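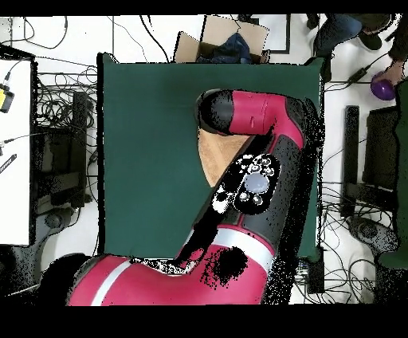
Chapter 7
Trade marks and the words we use for things

Last updated: 2018-04-06

A trade mark tells a buyer where goods or services come from. It may be a word, a logo, a shape or, less often, a colour or a sound. The owner of a registered mark can stop other traders from using the same sign, or one too much like it, for the same or similar goods. In return the owner has to look after the mark. This chapter deals with what happens when a mark is poorly chosen, poorly used or left alone for too long.

Earlier chapters looked at rights that run out after a fixed term. A trade mark can be renewed again and again. It can also be lost, even while the renewal fees are being paid, if it is not used or if the public comes to treat it as the ordinary name of the product.

By the end of the chapter you should be able to tell a descriptive name from a distinctive one, carry out a basic search of the register, and advise a small business on how to write its mark in leaflets and on labels.

The Mulell file

We will use one case throughout. Kirsty Penrose runs a small firm in Burcombe that sells a folding drying rack under the name Mulell. She did not register the name when she began trading. Three years later a larger company, Gekico, applied to register a very similar word for household goods. Penrose learned of this in January, when a customer, Trevor Lightfoot, asked her whether the two firms were connected.

By then she had sold 1,616 racks, most of them through shops within 70 miles of Burcombe. Her adviser, Nantana Ratanaporn, asked her for four things:

1. Dated invoices showing the name.
2. Copies of all advertising, with the dates and the amounts spent.
3. Letters or emails in which customers used the name to mean her product.
4. Any earlier dealings with Gekico.

Penrose had kept about 300 invoices. Her advertising records were thinner, and one box of leaflets had no dates on it at all. Keep these gaps in mind when you reach section 7.4, where the evidence is set out in full.
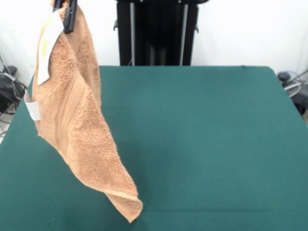

7.1 Choosing a name that can be protected

Names fall along a scale. At one end are invented words, which say nothing about the goods. At the other are plain descriptions. "Folding Rack" would be refused for a folding rack, as every trader in the field needs those words. Between the two lie names that hint at a quality without stating it. These can often be registered, but the protection may be narrow.

Words from other languages need care. Stavros Gashi, an importer, wanted to sell circuit boards under the name Mạch. The word looked unusual to him, but in Vietnamese it can mean a circuit. An examiner will ask whether the relevant buyers would understand it in that sense. Dropping the mark under the letter would not remove the problem.

Exercise 7A

Branislav Hubáček plans to print 400 labels for a new product and has not yet searched the register. Write him a short note saying what he should check first, and in what order. Then read section 7.2 and correct your note where needed.

Shares: 12
Comments (3)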